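Seven Nights in Zokthorpe: how a small cartoon serial kept its island

6/25/19

The ferry episode was meant to be the end of Prultar. In the original outline the crew reached the island, found the lighthouse dark and went home again, and the series closed after one short run. What went out instead was a second run set almost wholly on land, and it is the one most viewers remember.

Prultar follows a boat crew of three children and a talking heron through the islands off Zokthorpe, a harbour town drawn in flat greys and greens. Early episodes stick to a pattern. The crew lands, somebody has lost something, the heron gives bad advice, and the boat leaves before dark. It is pleasant and a bit slow.

The second run drops the pattern. The boat is damaged in the opening minutes and the crew has to spend 7 nights ashore, one to an episode. Without a new island each week, the writers had to give the townspeople more to do. The baker, who had two lines in the first run, gets a whole episode about a debt she won't discuss. The heron is wrong about her too.
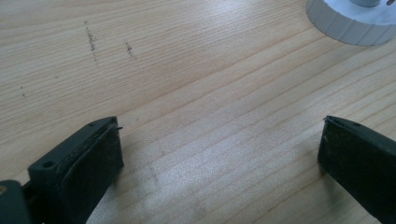
Pale wood grain in a soft light.

Backgrounds were painted by hand at Studio Espinoza and scanned. The studio's own count for the second run is 3,410 paintings, of which 3,038 were used. Many of the rest belonged to a market sequence that was dropped when the fourth night ran long. A few turn up behind the closing titles, where the stalls can be made out under the lettering.

The English dub has caused some confusion. It spells the town Zorkthorpe on the map in the opening titles and Zokthorpe everywhere else, and the subtitles follow whichever came last. Fans have tried to read a plot into this, with one theory placing two towns on opposite sides of the bay. The original version has one town and one spelling.

New viewers can start with the second run. The only earlier episode it leans on is the one with the bell, and the first night repeats most of that in a conversation on the quay. Both runs are out on disc in June, with the dub and the original voices on the same set.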